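Graleo build, post one. Before I buy the real arm for my home workshop, I make the table in the simulator.

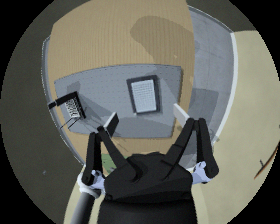
View from the wrist, gripper open.

2/ The mat is blue-gray, with two small dark things on it. I moved the mat 13 times, my patience is big.
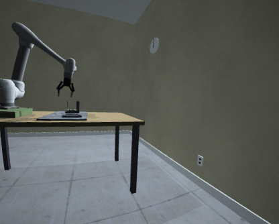
3/ Next job: the fingers

I want them to close slowly. Today I wait at 200 steps and look from the side.
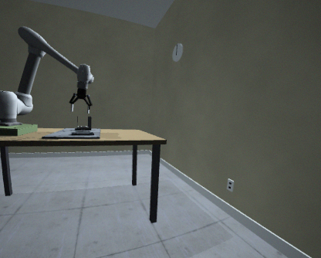
My shoulder values are still not good. If you know this problem, please write me.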